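Household robots - is anyone's chore list getting shorter yet?

Home Automation > General discussion
Started by gravelpit, 24th October

gravelpit
My parents are both past eighty and my sister keeps sending me links to humanoid robots that will supposedly do the housework. I run a small cabinet shop and I see the same claims for shop-floor work. So I'm asking people who have used these things or worked near them. Can any machine do an ordinary chore in an ordinary house today, start to finish, with no one standing by? I don't mean vacuuming. I have a vacuum robot and it's fine.

tannerfold
Short answer is no. Long answer is it depends on what you call a chore. Moving a cup from A to B in a room set up for it, yes. Clearing a table after dinner with four different kinds of plates and a half full gravy boat, no.

nightshift_lou
I work in a plant that makes shelving brackets. We had a Skotel arm put in two years ago to load parts into a wash basket. It does that one job well and it has done it on every shift since. But the parts come down a chute in the same position every time and there is a fence around it. If a bracket lands upside down the arm stops and the light comes on and I walk over. On a bad night that is 11 times. I would still rather have it than not. My shoulders are better.

gravelpit
That's useful, thanks. Did they cut anybody when it came in?

nightshift_lou
No, they moved one guy to packing. He complained for a month and then he liked it.

Mieke Vanhove
I look after test rooms for a company that trains robots on kitchen tasks, so I see this daily. I agree with most of what tannerfold wrote but I think "no" is too flat. Fetching a drink is a fair example. On a table at a known height, with one bottle on it, our success rate is good. Put 6 bottles close together and it drops a lot. Put the bottle in the door of the fridge behind a jar and it drops again. The door itself is a separate problem. The seal pulls back, and then the arm has to swing out with the door without the body losing its balance.

What people outside the field don't see is how much of the work is in the hand. Walking gets the attention in the videos. Gripping a plastic bottle hard enough to lift it and softly enough not to crush it is slower progress.

tannerfold
"Good" is doing a lot of work there. Good as in 99 out of a hundred, or good as in you'd put it in the brochure?

Mieke Vanhove
Better than it was in April and not good enough to leave alone in a house. I can't post the numbers.

tannerfold
Then we agree. A dishwasher that broke a glass every second day would go back to the store.

oldbarn_rd
I'm going to disagree with both of you. You are comparing it to a healthy adult. My brother has very little use of his hands. He has an arm mounted on his wheelchair, an older Holovko model, and it takes over a minute to bring a cup to his mouth. It misses sometimes. He uses it every day and he would fight you if you tried to take it. A slow machine that gets there on the second try is still a cup of coffee he didn't have to ask for.

tannerfold
Fair enough, but your brother is steering it, right?

oldbarn_rd
Yes, with a joystick at his chin. So what? The chore got done and a machine did it.

tannerfold
So it's a tool and he is the operator. OP asked about no one standing by. I'm not knocking it.

gravelpit
I did ask that, but oldbarn has a point for my dad. He could steer something if it was simple enough. His trouble is bending and reaching.

pwiley
Has anyone priced these? I asked Brituvent about renting a two-armed unit on wheels for a community kitchen and the quote was 900 a month before service. We use it for nothing yet because we didn't sign. For that money I can pay a high school kid to wipe tables and take out the trash, and the kid can also answer the phone.

nightshift_lou
And the kid doesn't need the floor kept clear.

pwiley
Well, you haven't met ours.

Mieke Vanhove
The floor comment is right though. Rugs, pet bowls, charging cords, a chair left out. Wheels are cheaper and steadier than legs but they hate a doorsill. Legs handle the sill, and then you have a heavy machine that can fall over near your parents. I wouldn't put one in a home with frail people this year. For gravelpit's father I'd look at a lift-up shelf and a reacher first. Ondberg makes a counter that goes up and down and it costs less than one robot hand.

gravelpit
A moving counter I could build myself. OK, that gives me something to tell my sister. I'd still like to hear if anyone has seen the fridge job done properly, door and all.

Mieke Vanhove
Twice in one afternoon, then not again until the next week. The reach is the part we practice most at the moment, with the bottle out on the desk and the fridge door left shut.

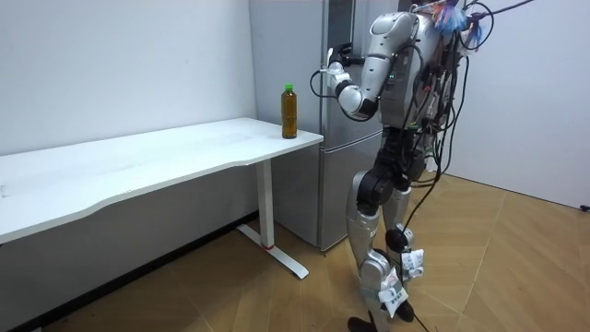 Once the reach is steady we'll go back to the door, and I'd guess the door takes us longer than everything before it. I'll post in this thread when we get there.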